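Small change, big headache saver: new rule on medical records in injury cases

Tuesday, October 28, 2025

I've been waiting to write this one up for a while, and last week the final wording came out, so let's go. Starting in January, our county court is changing how medical records get swapped between the two sides in personal injury and malpractice cases. If you've got a claim pending, or you think you might file one, your lawyer is going to be asking you for things a lot earlier than you expect.

The short version: once a case is filed and answered, the side bringing the claim has 4 weeks to hand over a list of every provider the patient saw for the injury, plus signed release forms for each one. Under the old local rule there was no real deadline. You got to it when you got to it, and the other side sent angry letters until you did. I've written a few of those letters. I've gotten a lot more of them.

The list has to cover the 3 years before the injury too. That's the part people are going to grumble about, and I get it. If you hurt your shoulder in a fall and saw a dermatologist the summer before, you probably don't see why anyone needs to hear about the dermatologist. The rule does let you leave out providers who plainly have no connection to the claim, but you have to say in writing that you left someone out and give the general type of care. You don't have to give the name. The judge can take a private look if the other side objects.

The second piece is about page counts, and I'm a little giddy about it (I know, I need hobbies). Any set of records over 2,000 pages now has to come with an index. It doesn't need to be fancy, just dates, provider, type of record and page numbers. I had a hospital file dropped on me last spring that ran past 4,000 pages, with the nursing notes mixed in with the billing and a whole section upside down. I spent most of a week at my kitchen table in Skistley getting it into an order that made sense, and my client got to pay for part of that, which neither of us enjoyed. Under the new rule that would have been the hospital's job before the file ever left the building.

Folks on the defense side aren't thrilled. I sat through the public comment session, and the Malinowski firm, which handles a good share of the hospital work around here, argued that indexing puts the cost on the wrong party. Their point was that the patient's lawyer picks what gets requested and should live with what comes back. I don't agree, but it wasn't a silly argument, and the court did give them something. If the request is for "any and all records" with no date range, the index duty doesn't kick in. So write your requests carefully! A lazy request is going to cost you.

Nestside, the tenant and patient advice group over on the east end, spoke up too, mostly about people who don't have a lawyer. They asked for a plain-language version of the release form and they got it. I've seen the draft. It's two pages, the type is big, and it says right at the top that you can take the release back later if you change your mind. The old form said that as well, in a paragraph I'd bet very few people ever reached.

A few things the rule doesn't touch. It doesn't change how long you have to file a case. It doesn't change who can be called as an expert or what they have to put in a report. And mental health records still have their own separate process, with a separate form and a separate judge's order if the sides can't agree. I've already had two calls from people who heard otherwise, so please don't go by what your cousin read online.

What about cases already on file? Anything filed before the start date stays under the old rule unless both sides agree to switch. I plan to offer the switch in most of mine. One or two I'm going to leave alone, for reasons I'd better keep to myself.

If you're the one with the claim, my advice is pretty boring. Sit down this weekend and write out everyone you've seen for the injury - the urgent care, the physical therapist, the imaging place, the pharmacy if you filled anything. Put a rough date next to each. Check your insurance portal if you get stuck, since the claims history there usually goes back further than your memory does. Bring that list to your first meeting and you'll save yourself a bunch of back and forth.

The clerk's office will have printed copies of the rule and the new release form at the front counter, and both should be up on the court's site before the holidays. There's a question and answer session planned too, upstairs from the library branch on Flasent Street, but the date keeps moving. I'll post it when it's firm. Lawyers can get one hour of credit for going, and it's free to everybody else.

I'll also do a follow-up once we've all lived with the index rule for a few months. My guess is that the first fights will be over what counts as a "set" of records, which the rule never really defines. One hospital stay? One provider? Everything sent on the same day? I asked at the comment session and was told the judges would work it out case by case.

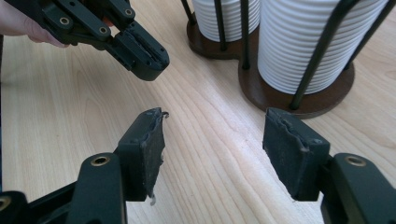
Black gripper with brass-colored threaded inserts.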